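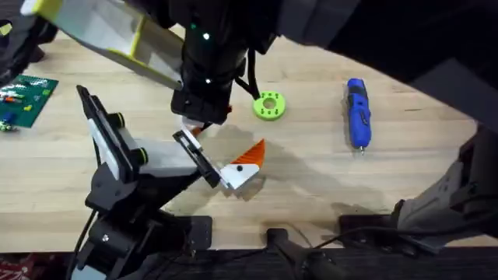 Kenna Mackay wrote back within the hour to ask if the tables at Flollard are really as nice as everyone keeps telling her, and whether it's worth the drive if you only care about the furniture.

Yes and yes! I went for the July open day and I'd have been happy with just the tables. The tops are pale wood with the grain running in long straight lines, and once you get close there are darker streaks in it and faint scuffs here and there. I like that. I've been to plenty of workshops where the bench is so shiny you feel bad putting your coffee down (not that you're allowed coffee in there, the sign on the door is very firm).

It took me 70 minutes to get there, most of that on the county road behind a hay truck, and parking is on the grass behind the Ruvoline warehouse. Wear real shoes. I wore sandals and regretted it before I'd even found the entrance. You sign in at a folding desk, get a paper badge, and then you can pretty much wander until four.

The front hall is all shelving and posters, and there was a long line for the laser-cut keychains, so I skipped it and went straight to the back. Best decision of the day. Nam-gil Min was doing the talk on wood finishes in the side room and I caught the second half, which was mostly people asking how to get rings out of oak. He was patient about it. Somebody brought a cutting board from home and passed it around!

I went back for the pale tops twice, and the second time I had the corner to myself for a while. What got me was how good bright colors look on that wood. There's a lime-green ring, flat like a donut, with a hole in the middle and little holes all around the rim, and then bits of orange and white, and the whole thing looks like somebody picked the palette on purpose. I came home wanting to repaint my kitchen stools. 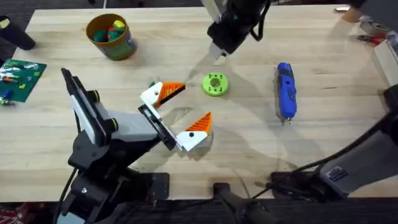
I've been thinking orange for two of the stools and that green for the third, with the seats left white. My sister says it'll look like a juice bar. She may be right, but I've already bought the sample pots, and the green on the lid is so close I held it up to the window and laughed.

Anyway, butcher block. I asked at the info desk what a top like that costs and got pointed to a price list from Conceição, two towns over, who will cut to size. The one I'd want is about 2000 dollars before delivery, so that's not happening this year. Offcuts are 40 each though, and they'd make a great shelf for the hallway. I should have bought one on the spot. They were gone when I went back after lunch.

Lunch was the Sovance truck by the gate: bean tacos, very good, a bit slow. Bring cash, the card reader kept dropping out.

Kenna, if you go, do the back rooms first and the keychains last. And take a tape measure, I had to measure a shelf with my badge string.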